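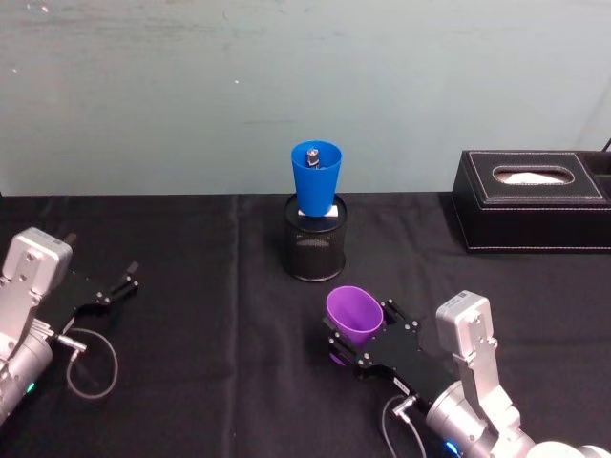
4. Building the Practice Stack

Arkura comes with a rule book for play and this guide for everything that has to happen before play. Section 3 covered choosing a table. This section covers the cloth, the base, the block, the cup and the passenger, in that order, and what to do when the order turns out to be cup, block, passenger, floor.

The practice stack is the shortest one in the game. Build it before you build any of the others. Households that skip to Section 6 tend to come back to Section 4 later in the evening, in a quieter mood.

4.1 What you need

From the box:
- Table cloth, black (part 805)
- Block, small, white
- Cup, plastic, blue
- Passenger, gray and silver (part 2645)

From your own house:
- A mesh pencil holder, or something of similar build
- A tissue box
- A table that passed Section 3

Note: Jotena does not supply the pencil holder. You already own one. Take out the pencils, the dead pens, and the key that doesn't fit anything. Put the key back somewhere safe, as you always do.

Note: The tissue box is a marker and takes no weight. A cardboard one is fine. A leather one with nice stitching is also fine and will make the game look more expensive than it was.

4.2 Laying the cloth

1. Push the table against a wall. The wall should be plain. Posters, clocks and calendars give players something to line the stack up with, and the rule book has views on that.

2. Wipe the table. Crumbs under the cloth count as terrain.

3. Unfold the cloth and lay it so that the center crease runs from the wall toward the players. The crease will not come out completely. It has been folded in a carton for longer than you would like, and it is now the center line of the game.

4. Smooth the cloth outward from the crease with both hands. Soft wrinkles near the front can stay. Wrinkles under the base can't.

5. Check that the cloth does not hang into anyone's lap. If it does, fold the extra under at the front.

CAUTION: Do not iron the cloth on the table. Do not iron it at all if you can help it. A cool iron on the reverse side is allowed, once, if you are the kind of person who was going to do it anyway.

4.3 Placing the marker

6. Set the tissue box against the wall on the right side, long side facing the players. Left-handed households may use the left side, provided that everybody agrees before the first turn and nobody brings it up after.

7. Pull up one tissue so that it shows through the opening. A tissue standing very tall will catch sleeves. Tuck it down until it looks modest.

8. If there is a cable behind the table, leave it at the wall and off the playing area. Cables lying across the cloth are not covered by the rules or by our sympathy.

4.4 Placing the base

9. Stand the pencil holder near the back of the table, in the middle, on or close to the crease. Leave a little room between it and the wall. A base that leans on the wall is a shelf.

10. Press down gently on the rim with one flat hand. If the holder rocks, turn it a little and try again. If it rocks in every direction, it has been dropped at some point in its life and you should borrow a better one.

11. Look at the rim. It should be rounded and level. A rim that has been bent by scissors being jammed into the holder for years can be bent back with your thumbs, up to a point. You will know the point when you pass it.

Note: A wire mesh holder is lighter than it looks. That is part of the difficulty and we left it in on purpose. Putting coins in the bottom is called ballast in the rule book and costs you the round.

4.5 The block

12. Rest the white block on top of the holder. It has to be supported on both sides of the rim. If the holder you chose is wide enough to swallow the block, congratulations on a generous pencil holder. Retrieve the block and find a narrower one.

13. Let go. Wait for one slow breath. Most blocks that are going to fall do it while you are reaching for the cup.

14. Adjust the block with one fingertip, pushing from the side. Do not lift it to move it. Lifting is a new turn, even in practice, and you may as well start being honest now.

4.6 The cup

15. Pick up the blue cup by its outside, near the rim. The wide end is the mouth. The narrow end goes down.

16. Lower the cup onto the block, mouth up. Aim for the middle. Your first idea of the middle will be a little toward you, so get down to table height and look along the cloth before you release.

17. Open your fingers evenly on both sides. If one side lets go first, the cup gets a push from the other, and the cup is not a heavy item. It will go where it's sent.

18. Take your hand straight back, the way it came in. Players who lift up and away in a grand gesture are responsible for most of the entries in Section 9, Returns and Spares.

CAUTION: The cup is a game piece. Do not drink from it. People have asked about this more often than we would have guessed.

4.7 The passenger

19. Hold the passenger lightly and bring it over the mouth of the cup. Lower it in so that it stands just proud of the rim. Dropping it from a height is permitted only in the Jääskeläinen variant (Section 8), which also permits shouting.

20. Withdraw. The practice stack is now complete: base, block, cup, passenger. It should be the tallest thing in the middle of the table. Leave it standing for a count of 31, aloud, at a normal speaking pace. The pace speeds up naturally around twenty. Resist.

21. If it stands, take it down in reverse order and let the next player build it. If it does not stand, see below.

4.8 When it does not stand

The cup slides off the block.
Wipe the block and the bottom of the cup. Lotion is the usual culprit, followed by potato chips.

The block tips as the cup goes on.
The block is too close to one side of the rim. Go back to step 12.

The whole stack moves sideways.
Someone is pulling the cloth. Look at the person who is looking at the ceiling.

The cup tips when the passenger goes in.
The passenger touched the rim on the way down. Come in from directly above and hold your elbow off the table. Resting the elbow feels steadier, and then you move it.

The passenger is missing.
Check under the tissue box, then inside the pencil holder, then the cuffs of whoever played last. Spares are sold in a bag of one by Wosesano, who handle parts for us. Quote part 2645 and try to sound as if this is your first.

4.9 Leaving it set up

The practice stack may be left standing overnight if you have no cat. Fold the cloth along its existing crease when you put it away. A second crease gives you a second center line, and the argument that follows can last nearly 80 minutes.

Store the cup upside down over the passenger, with the block alongside. Return the pencils to the pencil holder. The dead pens may go back too. We are a game company and that is between you and your desk.

Continue to Section 5, Building the Two-Player Stack.

Jotena. Arkura set-up guide, revised 2 Apr 2025.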